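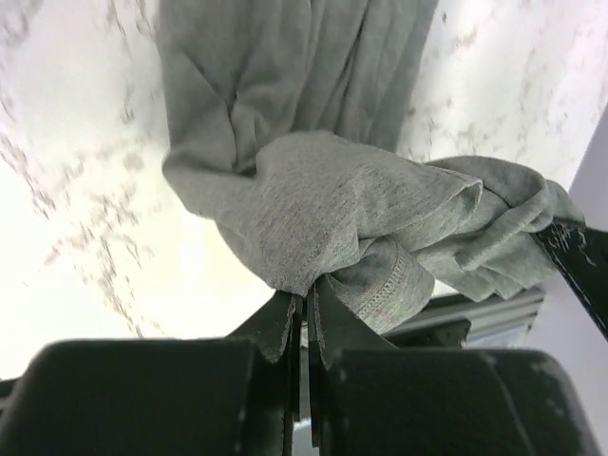
**Clavell Reuse Fund – second progress report**
**Project:** The Mending Room, Unit 4, Galico Arcade
**Period:** May to August

You asked us to keep this one shorter than the last. The last one had an appendix on buttons, and we take the point.

## Where we are

The Mending Room has been open since May, four weeks after the date in our application. The delay was down to the lease, which named the wrong unit. For most of April we were, on paper, the tenants of a key cutter's. The arcade's managing agents have corrected this and charged us for the correction.

We took in 321 garments in the period. Of those, 231 have been mended and collected. The rest are on the rail, in the "waiting for parts" crate, or belong to people who have stopped answering the phone. Our target for the whole year is 400 mended, so we're ahead, mainly because we guessed low.

The application predicted that most of the work would be coats and school trousers. We bought thread accordingly and now own a great deal of navy. What people bring is jersey: T-shirts, leggings, pyjama tops, the soft stuff that nobody's grandmother taught them to repair. Typical jobs have been dropped hems, underarm seams, holes near the belt buckle and necklines that have given up. We had two ballpoint needles when we opened. We have plenty now, and they are the first thing on the reorder list.

## Sessions

Drop-in mending runs on two afternoons and one evening a week. The evening was meant to be the busy one, for people with jobs. It's quiet until 7.30 pm and then full until we turn the lights off, so we have moved the start back an hour and the finish back half an hour. The heating bill will tell us whether that was clever.

The "learn to fix it yourself" classes have been a mixed bag:

- **Hems by hand** – full every time, with a waiting list. We've added a repeat in the autumn.
- **Darning** – popular, slow. Several people have now spent more hours on one sock than the rest of us will spend on socks in our lives, and they seem very content.
- **Zips** – cancelled twice for lack of takers, then oversubscribed when we renamed it "Rescue Your Coat". Same class, same handout.
- **Knits and stretch fabrics** – added in July in response to demand. It needs a longer slot. Overlocked edges took up the whole first session and we never reached the twin needle.

## Equipment

The three domestic sewing machines bought with your grant are all working. The second-hand overlocker was not, on arrival. Kopecký, the repair shop by the bus station, put it right for less than the quote and returned it with a handwritten note asking us to please stop oiling the part we had been oiling. The note is now taped inside the lid.

The steam iron has been replaced once. The ironing board was donated and squeals.

## Bookings and records

We moved to Bridix for bookings in June after the paper diary got damp. It does what we need, which is to text people when their clothes are ready. It also texts them when their clothes aren't ready if you press the button beside the right one. We had an awkward week. Both buttons are still there but one of us has learnt which is which and does all the pressing.

The data you asked for on repeat visitors is in the attached sheet. Please treat the May column with caution, as we were recording garments and people in the same box, and at least one "visitor" is a duffel coat.

## Money

We have spent up to £4,000 of the running costs line, depending on which month the agents' last invoice belongs to. They say one thing and the invoice says another. We are underspent on thread (see navy, above) and overspent on needles, signage and tea.

The signage overspend needs explaining. The first sign said MENDING ROOM in a typeface the arcade considered "too informal". The second sign is the same size and says the same thing. We would like to move a little from thread to cover it, and would be grateful for a yes or no before the end of the next quarter.

## What hasn't worked

The swap rail. The idea was that uncollected clothes would go out for anyone to take after eight weeks. In practice people bring things for the rail and take nothing, and it has grown to the point where we can't open the back cupboard. We're going to cap it at one rail and send the surplus on monthly.

The children's Saturday hour, as drafted, won't happen this year. Our insurers had views on needles. We may try again with large plastic ones and felt.

## Next period

1. Repeat hems, lengthen the knits class, run "Rescue Your Coat" before the cold weather.
2. Clear the waiting-for-parts crate, which is mostly one kind of anorak toggle.
3. Write to everyone with clothes uncollected since May.
4. Settle the invoice question with the agents.

Receipts are attached in date order, apart from the needles, which are together in their own envelope.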